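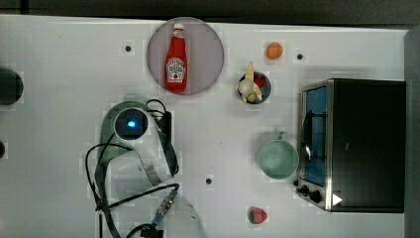

Projektbericht: Spielküche im Projektraum Ekham
Kurs Gestaltung und Material, Bericht von Ramil Bautista

1. Aufgabe

Unsere Gruppe sollte eine Spielküche für den Projektraum Ekham zusammenstellen. Sie musste auf einen einzigen Tisch passen und ohne Herdblock auskommen. Als Thema wählten wir ein kleines Frühstück, weil dafür wenige Teile reichen und Kinder die Abläufe von zu Hause kennen.

2. Auswahl der Teile

Auf dem Tisch liegen eine halb geschälte Banane, eine Erdbeere und eine Ketchupflasche. Dazu kommen ein rosafarbener Teller, eine dunkelblaue Schale und ein mintgrüner Becher mit Henkel. Der Toastofen ist das größte Stück und steht am Rand. Der Ketchup war umstritten. Zwei von uns fanden ihn beim Frühstück unpassend, er blieb aber im Satz.

Bei den Farben haben wir darauf geachtet, dass sich Geschirr und Lebensmittel gut unterscheiden. Auf der weißen Tischplatte klappt das bei der Erdbeere sehr gut, bei der hellgelben Banane weniger. In der blauen Schale hebt sie sich besser ab.

3. Anordnung

Im ersten Entwurf (Arbeitstitel Zollidow) stand der Ofen in der Tischmitte. Dadurch blieb vorne zu wenig Platz zum Anrichten. Im zweiten Entwurf, Umali, rückte er nach rechts, und Teller und Schale kamen nebeneinander. Diese Fassung haben wir am Freitag aufgebaut.
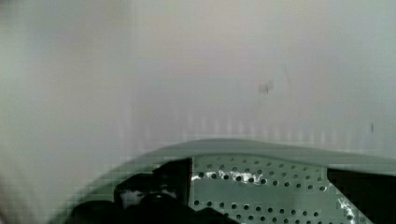

Die Wandfläche hinter dem Tisch wollten wir zuerst mit einem Regalmotiv bekleben. Wir haben es gelassen – ein ruhiger, heller Hintergrund passt besser zu den kleinen bunten Teilen. Kleine dunkle Flecken fallen auf einer solchen Fläche allerdings schnell auf. Im Pflegeplan steht deshalb, dass sie mit einem feuchten Tuch abgewischt wird.

4. Lagerung

Alle losen Teile kommen in eine Kiste, der Ofen wird einzeln gelagert. In der Kiste liegt das Geschirr unten, die Lebensmittel kommen in einen Stoffbeutel obenauf. Die Materialliste ist im Kursordner unter Plaltix abgelegt.

5. Offene Punkte

Es fehlt noch Besteck. Außerdem wäre ein zweiter Teller sinnvoll, damit zwei Kinder gleichzeitig anrichten können. Beides soll im Oktober ergänzt werden.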